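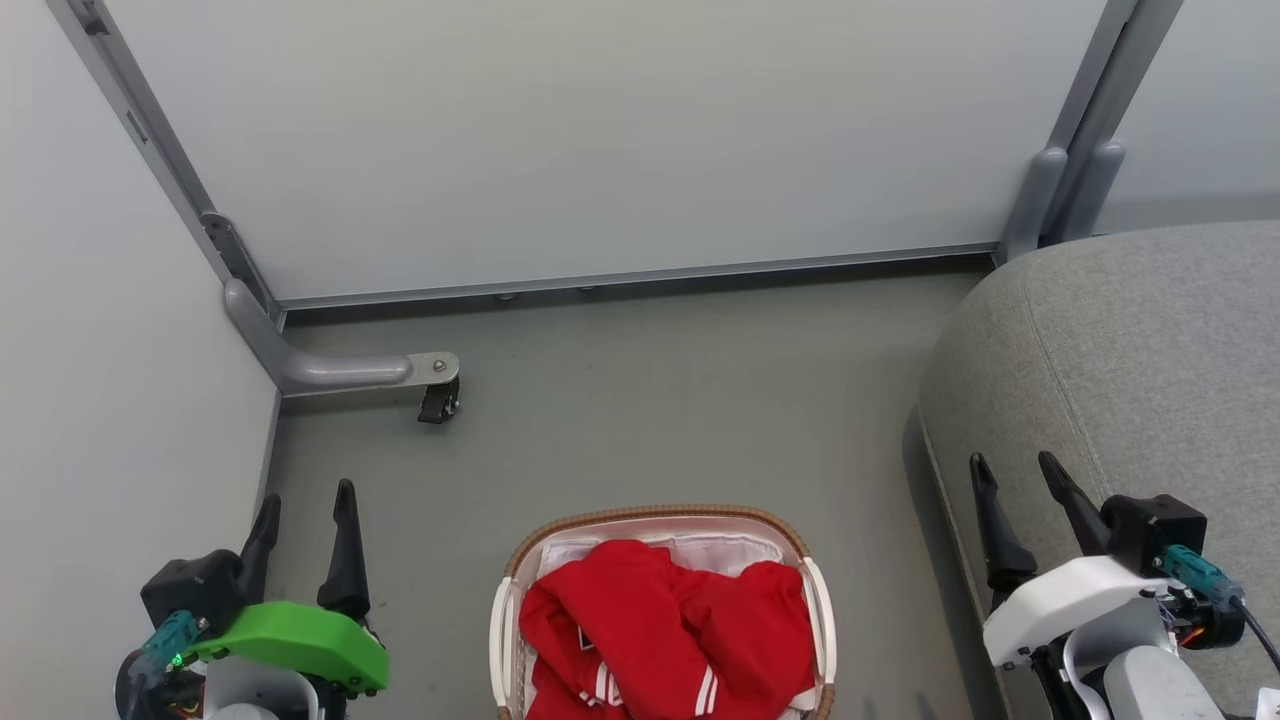

Category: Home builds > Arms and grippers

torquebench
Two-arm laundry build, at the stage where I need to pick fingers. The job is to lift a shirt out of a basket and drop it on the sofa. Over 44 tries with the stock fingers it got 40 clean lifts. Controllers are Prokside. Should I go to soft pads?

mallee_dan
Leave them. 40 out of 44 is good for a home build. I'd spend the time on cable routing.

splitpin
Disagree. One shirt is easy. Try socks and a fitted sheet before you call it good. I ran Pomby pads for 194 cycles and they only needed a wipe.

mallee_dan
Pads add thickness, and then you can't get under a flat hem. I took mine off.

torquebench
Fair points both ways. Socks on Friday, then. I'm also getting a drift on the left wrist after it warms up.

splitpin
Check the grub screw first – mine was loose, and I'd blamed the encoder for a month.

mallee_dan
Or re-zero it warm. I still think the fingers are fine.

Last updated: June
Contact | © Wullance Workshop Forum | Back to top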